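로봇 학습 개론 6주차 강의 노트: 손으로 가르치기, 원격으로 가르치기

지난 시간에 과제 질문이 너무 길어져서 진도를 다 못 나갔죠. 그래서 오늘 노트는 좀 깁니다. 수업 중에 제가 칠판에 막 그린 그림들은 여기 없으니까 필기한 친구한테 빌려 보세요. (제 글씨를 알아본 사람이 있다면 말이지만요!)

1. 시연이 왜 필요한가

옷을 접는 동작을 코드로 짜 본다고 해 봅시다. 저도 대학원 때 해 봤어요. 수건 하나 반으로 접는 데 조건문이 끝도 없이 늘어나고, 수건을 조금 비뚤게 놓으면 처음부터 다시였습니다. 그때 옆자리에 있던 Yoga Hidayat 씨가 제 화면을 한참 보더니 "그냥 네가 접는 걸 보여 주면 안 돼?" 하더라고요. 오늘 수업은 그 한마디를 조금 길게 풀어 쓴 거라고 생각하시면 됩니다.

시연 데이터라고 하면 결국 두 가지를 시간 순서대로 짝지어 놓은 겁니다. 그 순간 로봇이 보게 될 것(관측), 그리고 그 순간 해야 할 것(행동). 관측은 보통 카메라 영상이고, 행동은 그리퍼의 위치와 자세, 그리고 얼마나 벌렸는지입니다. 이 쌍을 많이 모아서 관측을 넣으면 행동이 나오는 함수를 학습시키는 게 행동 복제(behavior cloning)예요. 이름은 거창한데 뼈대는 지도 학습입니다. 3주차 내용 기억나시죠? 안 나면 오늘 집에 가서 꼭 다시 보세요.

2. 보여 주는 방법 세 가지

첫째, 직접 교시. 로봇 팔을 손으로 잡고 끌고 다니면서 가르치는 방식입니다. 팔의 관절 각도가 그대로 기록되니까 로봇이 따라 하지 못할 동작은 애초에 나오지 않아요. 대신 힘들어요. 진짜로 힘듭니다. 실습실에 있는 Dronik 팔로 컵 옮기기를 해 본 조는 다 아실 거예요. 게다가 사람 손과 몸이 카메라에 자꾸 들어와서 영상을 그대로 학습에 쓰기가 애매합니다. 양팔을 동시에 끌려면 사람이 둘 필요한 경우도 많고요.

둘째, 원격 조작. 조종기나 리더 암을 움직이면 로봇이 따라 움직이는 방식입니다. 관측도 행동도 로봇 몸으로 직접 얻은 것이라 데이터가 깔끔해요. 문제는 조종하는 사람입니다. 손끝에 힘이 안 느껴지고 약간의 지연까지 있으면 평소 3초면 할 일을 한참 붙잡고 있게 돼요. 초보자가 조종하면 머뭇거림까지 데이터에 들어가고, 로봇은 그 머뭇거림을 아주 성실하게 배웁니다. (작년 수강생 프로젝트 중에 블록 앞에서 꼭 한 번 멈칫하는 로봇이 있었는데 저는 그게 그렇게 귀여웠어요.)

셋째, 손에 드는 그리퍼. 로봇 팔 없이 로봇 손에 해당하는 부분만 사람이 들고 작업하는 방식입니다. 로봇이 그 자리에 없어도 되니까 장소를 안 가려요. 거실이든 부엌이든 들고 가면 됩니다. 그리퍼를 쥔 채로 물건을 만지니까 맨손 시연과 달리 '두 개의 집게로 할 수 있는 동작'만 나오고, 물건이 걸리거나 당겨지는 느낌도 어느 정도 손에 전해집니다. 저는 옷감 작업이라면 이 방식을 제일 좋아해요.

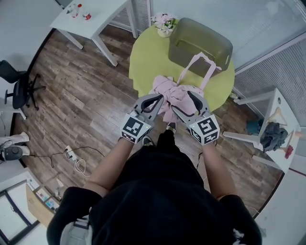

그림 1. 양손에 그리퍼를 하나씩 들고 분홍색 옷감을 다루는 시연. 손잡이 근처의 흰 큐브에 마커 무늬가 있다.

그림 1에서 먼저 봐 주셨으면 하는 건 큐브입니다. 흑백 무늬가 있는 이런 종류의 표식을 기준 마커(fiducial marker)라고 부르는데, 카메라가 무늬를 알아보면 그 무늬의 크기와 찌그러진 모양으로 위치와 방향을 거꾸로 계산할 수 있어요. 납작한 판 하나만 붙이면 손목을 돌리는 순간 안 보이게 되잖아요. 큐브 모양이면 한 면이 돌아가도 다른 면이 보일 가능성이 큽니다. 손목을 많이 쓰는 작업일수록 차이가 커요.

그다음은 옷감이 집게 사이에 뭉쳐 있다는 점. 단단한 물건이라면 물체의 자세를 숫자 6개(위치 셋, 방향 셋)로 적을 수 있습니다. 뭉친 옷은요? 적을 방법이 마땅치 않아요. 어디가 소매고 어디가 끈인지도 펼쳐 봐야 알 때가 있죠. 상태를 손으로 정의하기 어려운 물건이야말로 영상에서 바로 행동을 배우는 방식이 힘을 발휘하는 곳입니다. 그래서 이 분야 논문에 수건이며 티셔츠가 그렇게 많이 나오는 거예요.

3. 좌표계 이야기 (시험에 나옵니다)

마커로 얻는 건 '카메라에서 본 큐브의 자세'입니다. 우리가 원하는 건 '집게 끝의 자세'고요. 큐브와 집게 끝은 딱딱하게 연결되어 있으니까 그 사이의 변환은 한 번만 재 두면 됩니다. 카메라에서 큐브로 가는 변환에 큐브에서 집게 끝으로 가는 변환을 곱하면 끝!

그런데 여기서 매년 걸려 넘어지는 곳이 있습니다. 카메라도 움직이면 어떻게 할까요? 머리 쪽에 카메라를 두면 고개를 돌릴 때마다 기준이 같이 돌아가요. 집게는 가만히 있는데 데이터에는 집게가 움직인 것처럼 찍힙니다. 해결책은 크게 두 갈래예요. 카메라의 움직임을 따로 추정해서 빼 주거나, 행동을 상대적인 양으로 적거나. 양손 작업에서는 왼쪽 집게에서 본 오른쪽 집게의 자세를 함께 넣어 주면 꽤 도움이 됩니다. 두 집게가 같은 순간에 같은 카메라로 측정됐다면 카메라 움직임이 계산에서 사라지거든요. 직접 손으로 유도해 보세요. 행렬 두 개 쓰면 됩니다.

4. 좋은 시연을 모으는 요령

Vasanthi Wickramasinghe 조교가 실습 준비하면서 정리해 준 메모에 제 잔소리를 얹었습니다.

시작 상태를 바꿔 가며 하세요. 옷을 늘 같은 자리에 같은 모양으로 두면 로봇은 그 자리 말고는 모릅니다. 매번 들어서 툭 떨어뜨린 다음 시작하는 게 제일 간단해요.

실수했다고 바로 지우지 마세요. 놓쳤다가 다시 잡는 장면은 귀한 자료입니다. 로봇도 반드시 놓치는데, 복구하는 걸 본 적이 없으면 거기서부터 어쩔 줄을 몰라요. 다만 폴더를 따로 만들어서 '복구 포함'이라고 표시는 해 주세요. 섞어 놓으면 나중에 제가 웁니다.

속도는 평소보다 약간 느리게, 대신 일정하게. 생각할 게 있으면 녹화 전에 다 생각하고 들어가세요.

마커를 팔뚝이나 옷감으로 가리지 않기. 옷을 끌어당기다 보면 천이 올라와 큐브를 덮는 일이 정말 잦습니다. 추적이 끊긴 구간은 보간으로 때울 수도 있지만 길어지면 버리는 게 나아요.

작업의 끝을 정해 두세요. "대충 정리됐을 때"는 끝이 아닙니다. 조원끼리 끝 상태가 다르면 학습된 정책은 그 중간쯤에서 헤맵니다.

5. 숫자로 보는 작년 실습

작년 9월에 Gutach 실습실에서 옷감 옮기기 시연을 300개 모았습니다. 많아 보이죠? 마커가 오래 끊긴 것, 시작 표시를 빼먹은 것, 끝 상태가 제각각인 것을 골라내고 나니 154개가 남았어요. 절반 가까이 날아간 겁니다. 버려진 것 중 39개는 순전히 시간 동기화 실수였고요. 영상과 그리퍼 벌림 값의 시계가 어긋나 있었는데, 녹화 시작할 때 집게를 한 번 크게 벌렸다 닫기만 했어도 나중에 맞출 수 있었을 거예요. 올해는 모든 녹화 첫머리에 집게 한 번 '딱' 하고 시작합니다. 안 하면 감점이에요!

6. 행동 복제의 약점

시연 데이터에는 잘하는 사람이 지나간 상태만 들어 있습니다. 학습된 정책은 조금씩 틀리고, 틀리면 데이터에 없던 상태로 가고, 거기서는 더 크게 틀려요. 이걸 누적 오차 또는 분포 이동이라고 합니다. 앞에서 복구 장면을 지우지 말라고 한 게 이것 때문이에요. 다른 방법은 로봇이 실행하는 도중에 사람이 끼어들어 고쳐 주고, 그 부분을 데이터에 더하는 것입니다(DAgger 계열). 이때는 로봇이 앞에 있어야 하니 원격 조작이 다시 등장합니다. 손에 드는 그리퍼로 넓게 모으고 원격 조작으로 다듬는 조합, 기말 프로젝트에서 해 볼 만해요.

또 하나, 사람 팔과 로봇 팔은 닿는 범위가 다릅니다. 사람은 허리를 숙여서 테이블 건너편까지 쉽게 손을 뻗지만 고정된 로봇은 못 해요. 시연 궤적을 로봇에 넣기 전에 역기구학이 풀리는지 구간마다 확인해야 합니다. Skalum 스크립트에 확인 기능이 들어 있으니 그걸 쓰세요.

7. 다음 시간까지

조별로 옷감 작업을 하나 고르고 시작 상태와 끝 상태를 각각 두 문장으로 써 오기. 수건, 티셔츠, 양말 다 좋습니다.

3절의 상대 자세 유도, 손으로 써서 제출. 스캔은 읽을 수 있게만 해 주세요.

Jitaru 서버에 올려 둔 샘플 녹화를 하나 받아서 마커 추적이 끊긴 구간을 그래프로 그려 오기. 코드가 안 돌아가면 에러 메시지 전체를 복사해서 조교에게 메일로 보내세요. 화면을 휴대폰으로 찍어 보내면 답장이 늦어집니다.

그리퍼 대여는 조당 한 쌍이고, 반납할 때는 큐브 면이 긁히지 않게 상자 칸에 맞춰 넣어 주세요. 충전 케이블도 같이요.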